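About Pritham Garment Care

Pritham is a folding and finishing service for plain knit garments. We receive laundered T-shirts, polo shirts and light sweatshirts from uniform suppliers and small retailers, fold them to a stated size, and return them stacked by color and size. We do not wash, dye or repair.

The company was set up by Mhairi Paterson and Darmawan Sutanto, who had both worked in the returns department at Zitier. Our workroom is on the second floor of the Buchanan building, and we currently hold 1,021 garment records. Each record covers one style and lists the fabric weight, sleeve length, finished fold size and any points to watch.

How we work

Every style is laid out on a covered table before a fold is approved. Table covers are plain and pale, so that hems and sleeve edges are easy to find by eye. Shirts are normally placed sideways, hem to one end and shoulders to the other, and handled from both ends. A raised fold along the length of the body is checked against the side edges before the sleeves are turned in.

Short sleeves take more time than their size suggests. The upper sleeve usually lies flat without help. The lower one tends to bunch, and creases then run from the middle of the shoulder end into the sleeve. Fabric gathered at the neckline has the same effect and is smoothed first.

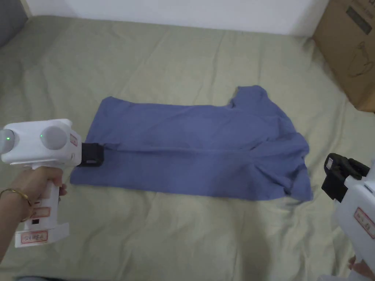

Standard folds

We offer 4 standard folds: retail square, shelf long, drawer roll and flat pack. Flat pack is the default for uniform orders. Other dimensions can be quoted on receipt of a sample garment in each size.

Minimum order is 200 pieces per style. Orders are bundled in stacks of 8 unless the customer's packing sheet gives another figure. Garments that arrive damp or stained are set aside and listed on the return note.

People

Mhairi Paterson: operations and customer specifications
Darmawan Sutanto: fold development and garment records
Sheena MacBrayne: goods in, goods out
Craig Gillies: quotations and accounts

Samples should be sent flat, unpinned, with the style number on a separate slip. Deliveries are accepted at the Buchanan rear entrance, Unit 4.

Page last revised October 14, 2023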